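Startseite > Baudenkmale > Halle Clistwood > Häufige Fragen

Suchbegriff eingeben Suchen

Häufige Fragen zur Markthalle Clistwood

Was ist an der Halle geschützt?
Der Schutz umfasst die Straßenfassade, die beiden Treppentürme und das Dachtragwerk. Der Anbau an der Rückseite gehört nicht dazu. Er wurde später errichtet und mehrfach verändert.

Wie ist die Fassade gegliedert?
Die Straßenseite hat 11 Achsen. Das Erdgeschoss ist aus Sandstein gemauert, darüber folgt gelber Klinker mit schmalen Fensterbändern. Das Vordach über dem Haupteingang ist eine Nachbildung — das Original ging beim Umbau verloren.

Woher stammt der Sandstein?
Aus dem Bruch bei Grasevley, der inzwischen stillgelegt ist. Für Ausbesserungen wird Material aus Drermont verwendet, das in Farbe und Korn ähnlich ist. 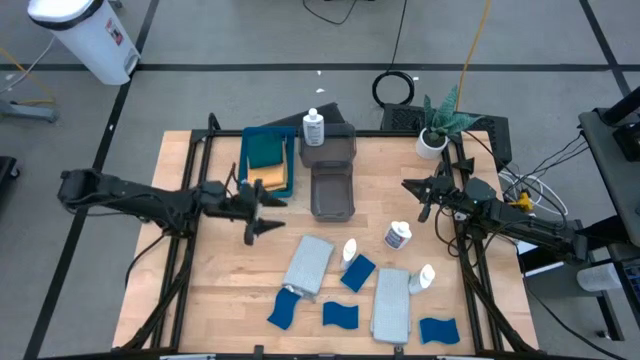
Darf ich Fenster in meiner Mieteinheit austauschen?
Nur mit Genehmigung. Die Stahlprofile zur Straße müssen erhalten bleiben, auf der Hofseite sind Nachbauten mit Isolierglas möglich. Dem Antrag sind 2 Zeichnungen beizulegen, Ansicht und Schnitt.

Wo liegen die Baupläne?
Im Planarchiv des Büros Akl. Der Bestand umfasst 279 Blätter. Einsicht ist nach Anmeldung möglich, Kopien sind kostenpflichtig. Die Statik des Dachs ist nur teilweise erhalten.

Ist das Dach zugänglich?
Nein. Der Laufsteg unter dem Oberlicht dient allein der Wartung.

Kontakt | Impressum | © Halle Clistwood | Nach oben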